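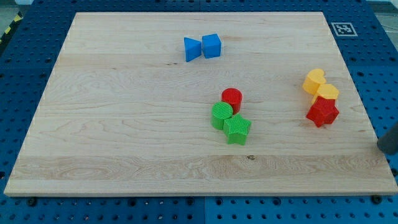
How often does a wooden board need oiling?

Once every month or two is plenty for a board in daily use, and a board that mostly stands on a shelf can go a lot longer.

You'll read otherwise. The leaflet that came with my Skemareck board says weekly, and it also has a coupon for Skemareck oil on the back. I followed it for a whole winter and ended up with a board that left a greasy ring on the worktop.

Try the water test first. Flick a few drops on the surface and wait a couple of minutes. If they sit there in beads, put the oil away. If they sink in and leave dark spots, carry on.

What you need

Food-safe mineral oil, a clean cotton rag, fine sandpaper and somewhere flat to leave the board. A 200 ml bottle lasts me well over a year. I have tried the Tjoa "board conditioner", which costs several times as much and smells of oranges. I couldn't see any difference on the wood. Skip olive oil and sunflower oil, whatever your aunt says — they go sticky and then they go off.

Cleaning

Wash with hot water and a drop of washing-up liquid, both faces, even if you only used one. Wetting one side only is a good way to get a warped board. Dry it with a towel and stand it on its edge overnight.

Lemon and salt? It takes off the smell of onion, I'll give it that. I wouldn't count on it for anything more, and after raw chicken I'd want soap.

Sanding

Only if it feels rough. Go with the grain, lightly. Where the grain swirls or runs in waves you can't really follow it, so use less pressure there and check with your fingertips. Small knots are harder than the wood next to them and will stand proud if you keep scrubbing at them. Wipe off all the dust with a barely damp cloth and let it dry again.

Oiling

Pour a little in the middle and spread it with the rag. Do the faces, the edges and especially the ends, which drink up the most. Leave it for a few hours and wipe off whatever is still wet. A second coat is worth it on a new board. A third, I suspect, mostly goes on the rag.

Lay used rags out flat to dry before binning them. Mineral oil isn't the one that heats up by itself, but linseed is, and I keep both in the same cupboard.

Last updated 21/08/2020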